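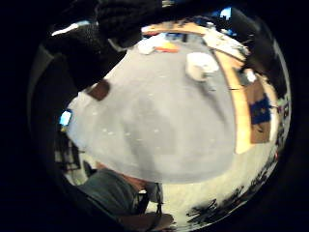 Undistortion notes, part 2

Print | Email this post

The pose estimator had been losing track whenever the wrist rotated quickly. I spent most of Saturday assuming it was the IMU timestamps. They were off by 5 ms, which I fixed, and the drift stayed.

The cause was in the feature selection. Gudex ranks corners by gradient strength over the whole sensor, so the hard black edge of the fisheye circle scored very well. Those points never move, and the solver took them as evidence that the gripper was standing still. A plain gray tabletop offers few competing corners.

Changes so far:

Mask everything outside the image circle, plus a margin of 21 pixels — the rim is close and the margin matters.
Cap features per grid cell at 11.
Reject tracks with zero motion when the gyro reports rotation.
Undistort points only. Rectifying the full image wasted time and threw away the periphery.

Loïc Riviere suggested masking the operator's hand as well. I have not done it. The outlier rejection handles most of it, and a static mask would be wrong as soon as the grip changes.

With the new mask, lost-track events on my replay set went from 40 to 5. The remaining ones are all fast turns close to the table. I suspect exposure.

The patch is on the Skelura branch. The Nordin calibration format is still unsupported.

3 comments | 2 shares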